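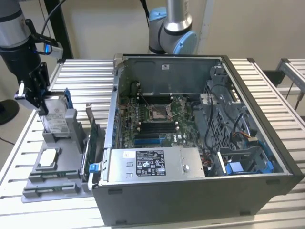 The patience of the second-hand tower

Wiebke Sauerland buys old office workstations the way other people buy tomatoes at the end of market day: late, in bulk, and with a fair idea of which ones are bruised. She fixes them up under the name Grustgate and sells them to architecture students, home recordists and one man who, she says, "just likes a heavy computer."

The Dell on the bench when I arrive is having its processor dealt with. The case is on its side, the socket is open, and the chip sits by itself in a pocket of a grey plastic tray. I ask whether this is the nerve-racking part.

"The chip is fine. It has a metal hat on," she says. "The socket is the nerve-racking part. I've had three boards come to me from people who dropped a screwdriver in there and then described the machine as 'untested'."

She has opinions about listings. "Untested" means tested. "Pulled from a working environment" means the building had lights. She once paid $403 for a tower sold as lightly used by Nartey, an engineering outfit two suburbs over, and found enough carpet fibre inside to do a hallway.

What she likes about these machines is that somebody expected them to be opened. She points out the blue bits, the latch and the handle on the drive carrier. "Blue means you're allowed to touch it. I wish more of life was organised that way. My dishwasher has no blue parts at all."

The tray was a conversion. For years she put chips down on whatever was nearest, usually an invoice. Then came what she calls the Padeck job, a batch of office towers with a deadline, during which she spent a whole evening looking for a processor that was stuck to the bottom of her mug. "With thermal paste, so at least it was well cooled."

Memory goes in after the processor, in her shop, and the side panel goes on last, sometimes days last. She runs each machine open overnight and listens to it in the morning, before the kettle. A bad fan bearing, she says, sounds like a small person disagreeing with you.

Does she ever keep one? She looks a bit shifty. There are 2 in the spare room, "for parts," and another under the stairs that she has named Stinura for reasons she declines to go into. It cost her $893 to get right and would sell for perhaps half that.

"It's very quiet," she says, and goes back to looking for her tweezers.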